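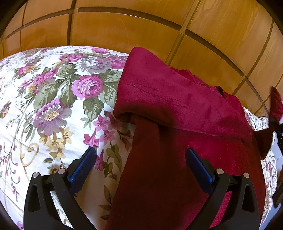
4. Calibrar el lápiz y preparar el lienzo

Esta sección sirve para las tabletas gráficas Vasside con el programa de dibujo Trorkton ya instalado. Si todavía no ha instalado el controlador, vuelva a la sección 3.

1. Conecte la tableta al ordenador y cierre cualquier otro programa de dibujo.

2. Abra Trorkton y vaya a Preferencias > Lápiz > Calibrar.

3. Toque con la punta el centro de cada una de las 5 cruces. Sujete el lápiz como cuando dibuja, con la inclinación habitual de la mano.

4. Trace varias líneas en el recuadro de prueba, de menos a más presión. Si el trazo empieza demasiado grueso, baje el valor Sensibilidad a 3 y repita la prueba.

5. Pulse Guardar perfil y escriba un nombre.

Nota: cada perfil se guarda por separado. Quien alterne entre entintado y color puede crear dos y cambiar de uno a otro con el botón lateral del lápiz. 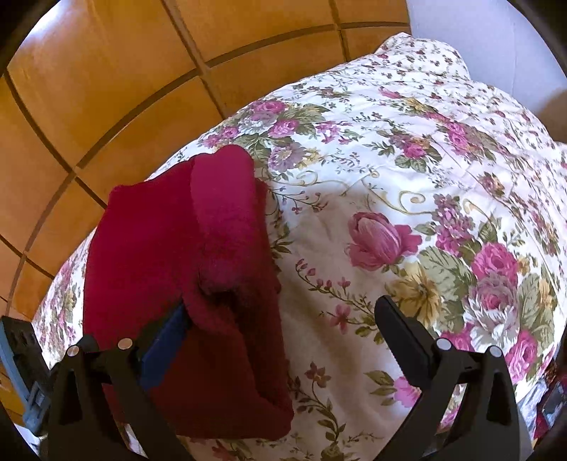 6. Cree un documento nuevo con Archivo > Nuevo > Tira cómica. La plantilla se abre con 12 viñetas; las que sobren se borran desde el panel Viñetas.

7. Active Autoguardado antes de empezar el boceto - viene desactivado de fábrica.

Precaución: no cambie la resolución del documento después de entintar. Las capas de tinta se vuelven a muestrear y los bordes pierden definición.

Precaución: sustituya la punta cuando note un borde afilado. Una punta gastada puede rayar la superficie.

Si el cursor aparece desplazado respecto a la punta, repita los pasos 2 y 3. Si sigue igual, consulte el código 23 en la tabla de errores, al final del manual.

Revisado: 2 de enero de 2021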